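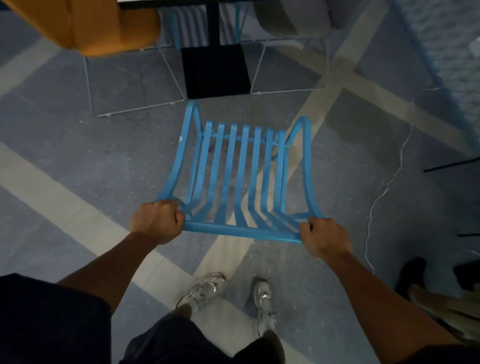 # Gartenstuhl

Ein **Gartenstuhl** ist ein Sitzmöbel für den Gebrauch im Freien, etwa auf Terrassen, Balkonen, in Parks und in der Außengastronomie. Von Stühlen für Innenräume unterscheidet er sich vor allem durch witterungsbeständige Werkstoffe und durch Sitzflächen, von denen Regenwasser ablaufen kann.

## Werkstoffe

Verbreitet sind Holz, Stahl, Aluminium, Kunststoff und Geflechte. Stahl ist schwer und standfest, muss aber gegen Rost geschützt werden, meist durch Verzinkung, Lack oder Pulverbeschichtung. Aluminium rostet nicht und ist deutlich leichter. Bei Holz werden Teak, Robinie und Eukalyptus bevorzugt. Unbehandeltes Teakholz vergraut mit der Zeit - die Haltbarkeit leidet darunter kaum.

## Bauformen

Metallstühle haben häufig eine Sitzfläche aus Latten oder gelochtem Blech. Klappstühle lassen sich platzsparend lagern und waren schon im 19. Jahrhundert in Biergärten und Parks gebräuchlich. Stapelstühle haben dagegen ein starres Gestell. Der Monoblock, in einem Stück aus Kunststoff gespritzt, gilt als eines der meistverkauften Möbel der Welt.

## Beispiel Hustau

Im Kurpark von Hustau wurden im Juli 1927 die ersten Metallstühle aufgestellt, anfangs gegen eine Leihgebühr. Der Entwurf stammte von Geert Jacobs, gefertigt wurden sie in der Schlosserei Rahman. Der Bestand wuchs bis auf 481 Stück. Eine Neuauflage in verändertem Maß brachte später der Hersteller Tramano heraus, überarbeitet von der Gestalterin Puspita Kusuma - sie ist 90 Zentimeter hoch.

## Pflege

Lackierte Gestelle werden mit Wasser und milder Seife gereinigt. Abgeplatzte Stellen schleift man an, grundiert sie und lackiert sie nach. Scheuermittel greifen die Oberfläche an. Im Winter empfiehlt sich eine trockene Lagerung. Hohlprofile, in denen Wasser steht, können bei Frost aufplatzen.

## Siehe auch

- Gartenbank
- Liegestuhl
- Stadtmobiliar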